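News from the Robot Club

Hello again from the back of the building! I promised last time I'd keep this one short, and I've already failed, so go and get a coffee.

The big news is that we have a task for the spring. After a lot of back and forth (and one vote that had to be done over because half of us thought we were voting on pizza) the club is going to teach the robot to do the grocery shopping. Well, the vegetable part of it. You hand it a list, it works its way along the produce stand, picks what's on the list and puts it in a basket. We're calling the project Vavine, which was somebody's typo for something else and it stuck.

I'll admit I was on the other side. I wanted to do laundry folding. But a produce stand has a lot going for it when you're a club with two free evenings a week and members who joined anywhere from four years ago to last month. Everything on it is a different shape. A potato and a green bean have nothing in common as far as a gripper is concerned, and the beans are a real pain. You go for one and you close on a whole clump, or you close on nothing. The beginners can work on potatoes and feel good about themselves, and the people who like to suffer can have the beans.

So that's how we've split up. One group has the left arm and all the picking. Another has the right arm, and their whole job is the basket: hold it out where the left arm can reach it, keep it level, don't swing it into the furniture. They complained at first that they'd been given the boring half. Then they spent three sessions on getting the basket to stay put while the robot rolls, and I haven't heard the word boring since. The third group does the list, meaning the software that decides what to go for next and in what order. They've named their program Horrocks and they talk about it like a difficult uncle.

We're logging every pick attempt, good or bad, in the shared sheet. The goal is 400 attempts before we let ourselves change anything major, and when I looked this morning we were at 82. If you were there and your picks aren't in the sheet, please, please add them while you still remember! Put down which vegetable, whether it got off the pile, and whether it made it to the basket. "Went weird" isn't a result, although I do understand the feeling.

The carrots have been my favorite so far. The leafy tops give the camera something to argue with, and there's a running debate in the picking group over whether you should come straight down on the carrot or sneak in from the side. I'm a straight-down person. There are people I otherwise respect who disagree. 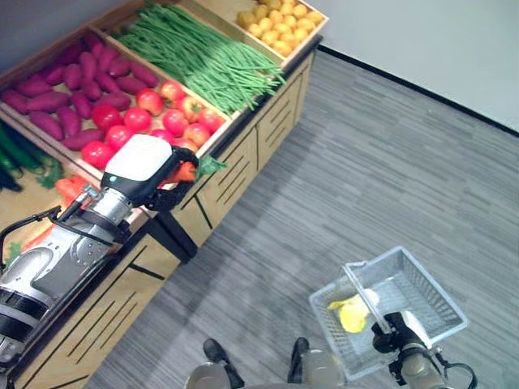
Left arm over the carrots, right arm on basket duty with something yellow in it already.

A few bits of housekeeping. The stand gets tidied at the end of every session, with everything back in its own bin, because the list group can't test anything if there are potatoes in with the cucumbers. The baskets hang on the hook by the door. And if you borrow the long hex key from the Talow toolbox, bring it back the same night. I have bought that hex key twice now.

We'll show the whole thing at the open evening in April, with visitors writing the shopping lists. I want at least one full list done start to finish without a hand on the stop button, and I've told the list group so, and they gave me a look. Family and friends are very welcome, and kids can have a go at beating the robot with their own basket (they'll win, we're fine with it).

New members can still join this term. You don't need to have coded before and you don't need your own laptop, we have spares. Just turn up a little early so somebody can take you through the safety stuff before we power on. Bring a snack if you're staying late, the vending machine is out of order again.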